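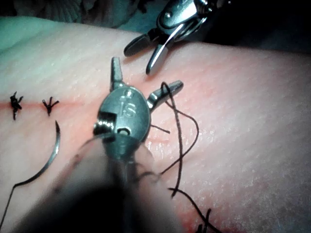

Handout 7: Interrupted Stitches on the Practice Pad

Skills course, Skanness teaching rooms
February, course office

1. Purpose

This session covers the simple interrupted stitch on a simulated tissue pad. Each stitch is placed, tied and cut before the next is started. A knot that fails affects one stitch only, and the rest of the row keeps its hold. The cost is time and thread: every stitch needs a full knot and two cuts.

Read sections 2 to 4 before the session. Section 5 is for use at the bench.

2. Needle

A curved needle is used throughout. Grip it about two thirds of the way back from the point. A grip too near the thread end bends the needle; a grip too near the point leaves too little length to come out on the far side.

Enter the pad at a right angle to the surface and turn the needle along its own curve. Pushing in a straight line widens the hole and drags the edge. Entry and exit points should be the same distance from the incision.

A needle that has been put down stays in view, on the pad, with its point accounted for before either instrument is moved. In the picture the needle lies below the two finished knots with thread still attached.

3. Thread

Cut to 10 cm for a single stitch on the Celtitz pad. Longer pieces are allowed for a row but loop over the jaws more easily. The picture has an example at the right-hand jaw: the thread passes over the tip, runs out in a wide arc and crosses itself. To clear a loop of this kind:

- stop both instruments
- find the free end and follow it back to the jaw
- close the jaws and draw them back along the line of the thread
- do not pull sideways against a loop with the needle still attached

4. Knot

First throw double, second and third throws single, in alternating directions. Lay each throw flat before tightening. Tension should bring the edges together without puckering the pad. Knots sit to one side of the incision in graded work, all on the same side.

Cut ends to an even length. Compare the two knots at the left of the incision: the first is bunched, with ends pointing several ways, and the second is smaller. Bunching is commonly caused by throws tightened before they are laid flat.

5. Bench exercise

Place 10 stitches at even spacing. Record spacing, end length and any torn holes on the Duman sheet. Pads are returned to bin 98 with all needles removed and counted.

Related handouts
Handout 6: Holding and Passing the Needle
Handout 8: Running Stitch
Pisside Pad Care Sheet, item 669

Last updated: February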